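Trameddale Hall Refurbishment Group
Minutes of the meeting held on February 2, 2026, in the reading room

Present: Agnes Söderlund (chair), Wendell Dunleavy, Latrice Zamora, Fares Daher, Jalen Crenshaw (minutes)
Apologies: none received

1. Minutes of the last meeting

Agreed, with one correction: the cracked pane in November was on the stair side, not the garden side. Jalen to amend.
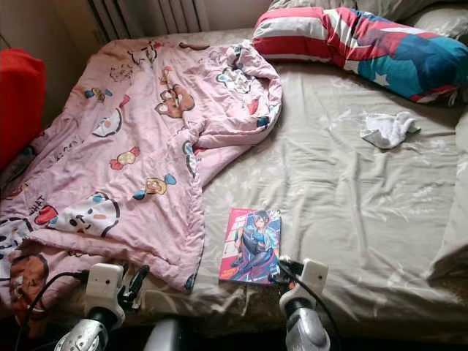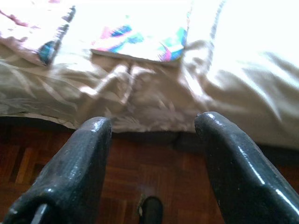

2. Windows on the north front

Fares brought the sample sash from Hutchins and it went round the table twice. Everyone was delighted with it! The glazing bars are slim enough to sit comfortably beside the old ones, the cords run beautifully, and the putty line looks right even close up. Wendell had expected to dislike slim double glazing and said he was very happy to be proved wrong.

There are 14 windows on this side. Hutchins would make new sashes for 12 of them and repair the other two, where the original glass is still in and well worth keeping. Latrice asked whether the repaired pair would look odd next to the rest. Fares thought the old glass would have a bit more ripple to it in low sun, and the meeting rather liked the idea.

Agreed: go ahead with Hutchins on the basis of the sample. Fares to confirm the order in writing and ask for the horns to be cut to the old pattern, as on the landing window.

3. Paint colour

A long and cheerful discussion. Agnes had painted three boards and stood them outside over the weekend, and the soft grey-green won easily. Wendell still prefers off-white and would like that noted. Insides to stay white throughout. Latrice to check that the grey-green can be had in the same microporous paint Hutchins use for their undercoat, so that we don't end up with two systems on one frame.

4. Front door

Two quotations are in. Cidimgate would supply a new oak door with a glazed fanlight over it; Wima would keep the present door, splice in a new bottom rail and fit a proper weatherboard. Jalen showed the drawings for both. The fanlight is lovely, and would bring a lot of daylight into the lobby, which is gloomy even at noon.

Latrice wondered if we could have the best of both, with the old door repaired and a fanlight above. It would mean lifting the lintel, or losing some height from the door, and no one wanted to lose height. Left open until Wima have looked at the lintel.

Action: Jalen to ask Wima for a visit and a price for opening up the plaster.

5. Draughts and shutters

Wendell has freed the shutters in the reading room. Seven leaves of them, painted shut for as long as any of us can remember, and they fold back into their boxes as sweetly as you could wish. Warmly thanked! One hinge is missing and Wendell is hunting for a match in cast iron. Brush strips for the meeting rails to be included in the Hutchins order.

6. Any other business

Scaffold: Fares to find out whether the painters and the joiners can share it. The side gate has to stay clear for the bins.

Secondary glazing for the upstairs office was raised by Latrice and held over to the next meeting, when Agnes will bring the measurements.

Keys: Jalen has the spare set.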